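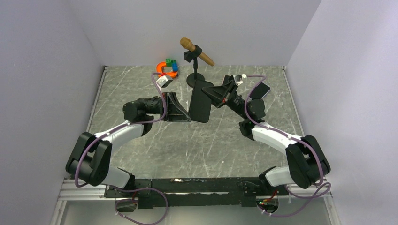
Trenwood Two-Arm Cell: Progress Report to the Norico Fund
27 October 2018
Prepared by Fitzgerald Crenshaw, software lead

Status

The work is on schedule for the February review, with one item moved back. Spending is within the approved budget and we are not asking for any change to it.

Control

The old control loop ran both arms from a single process. When the planner was slow to answer, both arms paused. Each arm now has its own process, and a small coordinator passes targets between them and checks for conflicts. The arms can also be restarted one at a time, which saves a good deal of bench time. The loop runs at 500 Hz on the existing computer. We had budgeted for a faster machine and have not bought it.

Perception

Each arm carries a camera at the wrist, and both views now go into one shared map of the cell floor. Most of the effort this period went into calibration. The two cameras disagreed on object position by several millimeters near the back wall, and the error was traced to a wrong time stamp on one video stream. That fix is in.

Thin upright objects are still the weak point. The microphone stand is our standard test for this. The base is found reliably, but the pole drops out of the map from some angles, and the planner then treats the space as free. Until this is solved we add a fixed safety zone above any round base. It is a crude fix – it also blocks some good grasps.

Toy bricks joined to a larger piece are sometimes labeled as one object and sometimes as several. We have left this alone for now.

Planning

The planner from Haddad has been replaced with our own. It plans both arms together and holds back the lower-priority arm when their paths would cross. Planning time is limited to 3 seconds, after which the request is dropped and logged.

Tooling

The replay tool, Lernness, is in daily use. It stores joint positions, camera streams and planner decisions for every run and plays them back in step. Logs are kept for 30 days and then thinned. Gripper current is not recorded yet.

Moved back

Handover from one arm to the other will start after the February review. It depends on the pole detection work.

Next period

Finish pole detection and remove the fixed safety zone.
Add gripper current to the logs.
Write the setup guide for the second site.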